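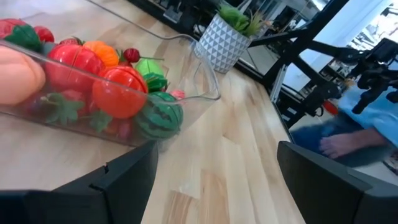
Toy produce in a clear plastic bin.

I held on to our old lidded toy chest far too long, and every July when my sister's children came to stay I'd be digging for one little cherry at the very bottom. Clear sides changed all that, because a child can spot the watermelon without tipping everything out (well, most days!).

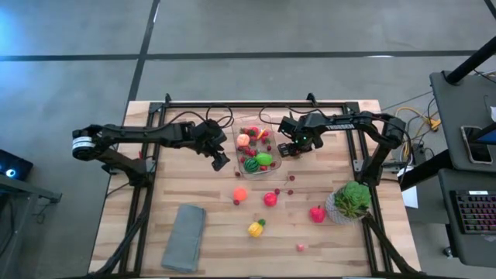
Start by spreading the pieces over a table and letting small hands do the loading. Big round fruits go in first, then the strawberries and cherries can find their own way into the gaps, and please don't fuss over the order.
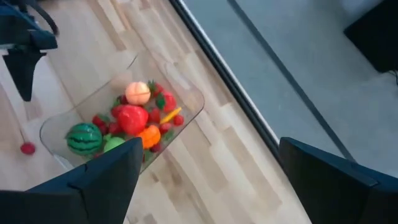 Leave a bit of room at one end, too, so there's space to reach in. I wash our plastic fruit in the sink with dish soap every 2 months and let it dry overnight on a towel.

Lena Sikora

Last updated: 2018-11-27

Related tips
Sorting puzzle pieces: a 1000-piece rescue
3 ways to label a toy shelf
Getting crayon off a tabletop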